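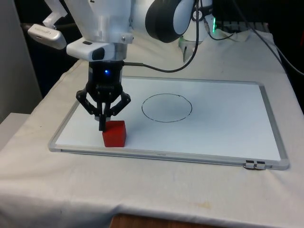

Red cube, black circle, white board: Stuvar settles in for the summer

19/08/2020

Visitors to Stuvar who like their furniture complicated may be let down by the back table. It has a white cloth, a whiteboard laid flat on it and a circle drawn in black marker. Into the circle, in theory, goes a small red cube.

The game is called Flirkel and has 6 rules, 2 of which concern the pen. The circle must be drawn freehand, and it must close. Wobbles are allowed, which is lucky, as the current one is a bit of an oval and overshoots slightly where the line meets itself. Up to 400 people are expected to have a go before the end of August, and the board will be wiped as often as anyone can be bothered. 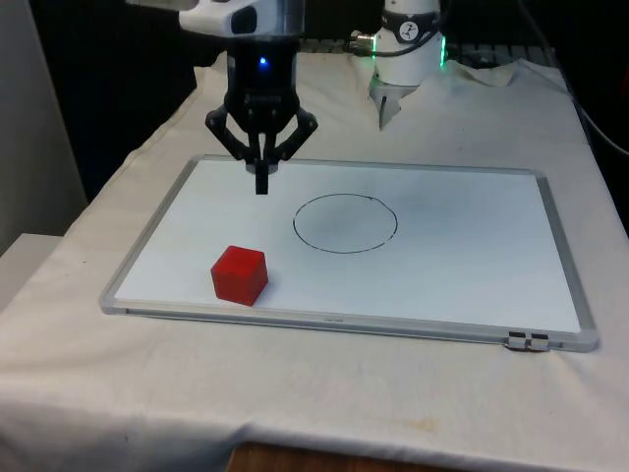

Zsófia Fodor thinks the cloth is a mistake, and that a cube dropped on bare wood makes a far better noise. Sumeya Hailu would keep the cloth and lose rule four. Entries are taken at the Celora desk until closing time.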